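Subject: Re: [relen-sewing] washing printed tops

> Does anyone still wash printed tops inside out? My last
> one cracked after 12 washes and I'm ready to give up.

Don't give up! Inside out, cold, low spin — I swear by it, and I skip the dryer completely. My Durano machine runs at 500 on the gentle setting and the lettering stays lovely. Fold with the print lying flat, too.

Black top, orange and white lettering: 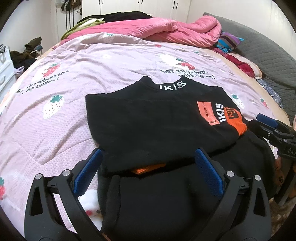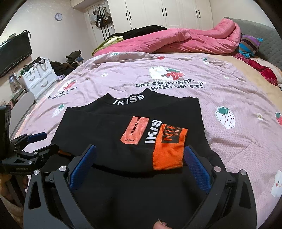 Has anyone tried the Imden liquid on ribbed cuffs? I'd love to hear how it went!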